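Pues al final me animé y fui a la jornada de puertas abiertas del hospital Stallura, que llevaba años diciendo "el próximo septiembre voy" y nunca iba. ¡Qué mañana más entretenida!

Entramos por la puerta vieja, la del patio de los naranjos (preciosa, por cierto), y lo primero fue la lavandería. Yo iba sin ninguna expectativa y me quedé embobada: 16 lavadoras Mladenović enormes, en fila, y un calor que ni en agosto. La encargada nos contó que allí se planchan más de 81 sábanas por hora y que lo peor de todo son las bajeras con goma, como en mi casa.

Luego, las cocinas. Olía a sofrito desde el pasillo. Hacen seis menús distintos cada día y el caldo se pone a las seis de la mañana. Nos dieron a probar las croquetas y repetí, no me da vergüenza decirlo.

La parte de quirófanos fue una charla en el salón de actos, con sillas bastante incómodas, la verdad.

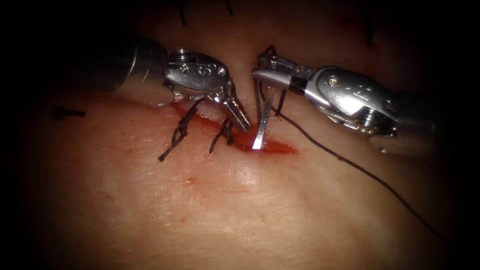 De ahí pasamos al archivo, que para mí fue lo mejor: libros de ingresos de hace 70 años, escritos a pluma, con una letra que ya quisiera yo. Me habría quedado la tarde entera.

Si vais el año que viene, aparcad en la calle Griltatent, que la entrada principal se pone imposible, y llevad calzado cómodo. La cafetería cierra a las dos, yo llegué a y cinco y me quedé sin café.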